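Home Forums Phones Tablets Deals Log in

Korkcombe Boards > Phones > Storage and Memory

Gallo 4 owners: is the 64GB model going to be enough?

4 min read

mossyledger wrote:
So I finally gave up on my old phone (the charging port only works if you lean a book on the cable) and I'm down to the Gallo 4. I love the screen, I love the pen, I even like the weird green. What I can't get past is the storage. They took the card slot out this year, and the store near me only carries the 64GB. The bigger one has to be ordered from Arari's own site and it's a lot more money for what is, as far as I can tell, the same phone in the same box.

I shoot a lot of video, mostly short clips, and I keep all my music on the phone since we have no signal for half my drive to work. My current phone has 382 albums on the card. Am I crazy to think about the small one?

grube_hater wrote:
Not crazy, but you'll hate it by October. I bought the 64GB on launch day and the system takes a big bite before you've even put your email in. Then there's the stuff you can't remove, like the Arari shopping app and that golf game. I was getting the "storage almost full" pop-up inside two months and I don't even play games on it. Just photos, podcasts and one very long group chat with my cousins.

And before anybody says "just use the cloud," I tried. It ate my whole data plan in a week while I was on the road.

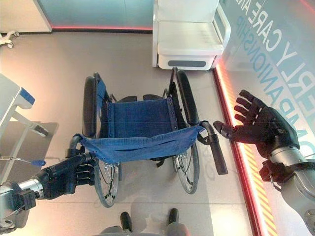 The other thing that bugs me is how slow it gets when it's nearly full. The camera takes forever to open and I've missed shots waiting for it. I cleared out a bunch of old videos and it woke right back up, so I'm pretty sure that's what it was. If you can stretch to the big one, stretch.

tinfoilpancake wrote:
I'm going to disagree with grube_hater here (sorry!!). I've had the 64GB since it came out and I've never seen that pop-up once. Go into the camera settings and turn off the highest video setting, it's on by default and the files are gigantic. I can't tell the difference on the phone screen and neither can my mom, who is the only person I send videos to anyway.

I've got 3,000 photos on mine right now and there's still room. Music I stream at home and download a few playlists for the car.

mossyledger wrote:
That does make me feel better, but I really do like having the music on there. I'm one of those people who wants to hear one particular live album from start to finish at six in the morning and I don't want to plan for it the night before, lol.

Has anyone used one of those little drives that plug into the bottom? I saw the Grube one on sale.
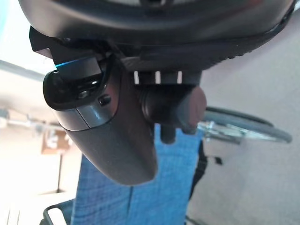
quietstatic
Moderator, Storage and Memory
Posted 6/28/20

I have the Grube drive and I use it most weeks, so I can answer this one. It works fine with the Gallo 4 but you have to switch it on in settings first, under connected devices. The phone won't ask you, it just sits there like nothing is plugged in. Took me a whole evening to find.

For moving videos off, it's great. For playing music in the car I wouldn't bother. It sticks out of the port, you can't charge at the same time, and mine gets knocked loose whenever I hit the railroad tracks. Then the music app loses its place and you're back at track one.

Also, please keep the "which brand is better" stuff in the other thread. That one's up to 705 replies and I'd like it to stay over there.

grube_hater wrote:
For the record, my user name is about their earbuds. The drive is okay.

But tinfoilpancake, come on, turning down the camera on a phone people buy for the camera? That's paying for the good one and using it like the cheap one. Arari should've left the card slot in. My old Gallo had it and it was thinner than this!

tinfoilpancake wrote:
I bought it for the pen :) I draw on it every night. Different people want different things, and I don't see why somebody should pay extra for space they might never fill.

mossyledger wrote:
Okay, I checked my old phone like I should have done in the first place. The music folder by itself would take up more than half of what's free on the small one, and I haven't even looked at the clips yet. So I think it's the bigger model for me. I'm going to wait and see if Arari runs a trade-in deal, and the book can hold the cable up a while longer.

Does anybody know if they take phones with a bad port?

quietstatic wrote:
They took mine with a cracked back, but they knocked the price down. Ask in the chat before you mail it and save a copy of what they tell you.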